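Work and Automation, Handout 4: Sorting, picking, and who does what afterwards

Hello again, everyone. These are my notes from the session, tidied up a bit (only a bit!) and with the parts I rushed through at the end put back in. If you missed it, read these first and then the Ustley case study, which is short. We're still on the same big question: when part of a job goes to a machine, what happens to the rest of the job?

I want us to stay with fruit and veg, and with the very ordinary business of getting a thing off a surface and into a bin.

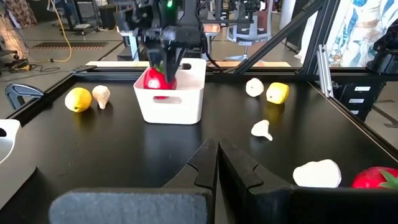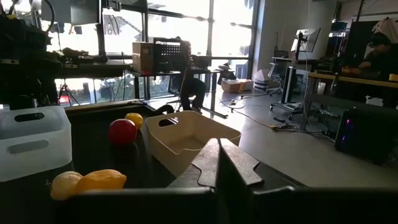 I like starting with picking because everyone thinks they know what it is. You pick the thing up and put it in the box. But when I asked you to write down every decision a packer makes, Haziq Latuheru's group filled two sides of paper and were still arguing when I called time. Is it soft? Does it go in this order or the next one? Is there a better one underneath? Do I put it on top so it doesn't get squashed? People do all this while chatting about the football. None of it is in the job description, which at Ustley ran to one line: "pack orders accurately and at pace".

So that's our first idea, and please use the term in your essays: hidden work. It's the stuff that only shows up once somebody tries to hand the job over.

The Ustley case, in short. It's a packing site with 240 staff, run by Jendport, who brought in a picking system called Vudance on one line in May. The plan was that the arms would take the simple orders and people would keep the awkward ones. Sounds kind, doesn't it? I thought so too when I first read it. Then I talked to Ningsih Tjoa, who was a shift lead there, and she pointed out that the simple orders were how people got a breather. Take those away and you've got eight hours of awkward ones. The target per shift had been 2000 items across the line, easy and hard mixed, and for the first few weeks it stayed exactly where it was for the people left on hard orders. They managed 1595 on a good day and got told off for it.

Second idea, then: the mix matters as much as the amount. A job can lose a third of its tasks and get more tiring.

Now the other side, and I do want you to give it a fair go. Aušra Navickas had a bad wrist from years on the line and moved over to looking after the arms: clearing jams, setting out stock, working out why one had stopped. She loves it and wouldn't go back. She got 30 hours of training, paid, and a new grade. Irfan Yusof did the same work for his first two months with no new grade, as his contract came through an agency, Simanjuntak, and the agency hadn't got a name for what he was doing. Same machines, same shift. I'd like you to think hard about those two, as I reckon you could get a whole essay out of them.

A few things that came up in discussion:

Nadhirah Sinaga asked whether the packers should have been in the room before the system was bought. I said yes, and then couldn't say what they'd have been allowed to change. Could they have said no? Could they have asked for the hard orders to be shared out? We'll come back to it.

Somebody at the back asked if a slower machine is worse. Slower than whom, and at what time of day? A person at six in the morning and the same person at two in the afternoon are quite different packers.

For next time, please watch somebody do a small physical job for ten minutes (ask them first!) and write down the decisions, leaving out the movements. A café, a post room, your mum unpacking the shopping, I don't mind. Bring it on paper. And have a look at the reading on job grades, at least the first half, as the second half is mostly tables and I'll go through those with you.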